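Plain Tops, Rounded Corners: Tuncay Oral on the Vellata Table

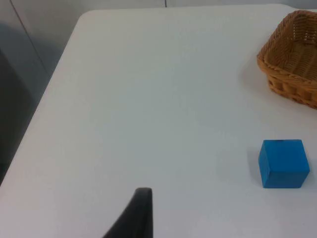 White tabletop with rounded corner and wicker basket.

Tuncay Oral has drawn tables for Vellata since 2000. The current top is white and matte, with no pattern. "Gloss shows every lamp in the room," he says. "Matte gives a soft gradient and you can read a drawing on it."

The corners took longer. Two radii were tested in December, and the larger was kept. "A square corner chips first. We had 514 tops returned in the old shape, nearly all with damage at that point."

Asked about storage, Oral is brief. He specifies no drawer. "A drawer lowers the clearance for your knees. Put a basket on top, at one side, and move it when you need the space."

He advises a damp cloth and no abrasive pads, which polish the surface in patches. Replacement tops are listed under part number 908.

Interview by Teresa McGrath, Sep 26, 2019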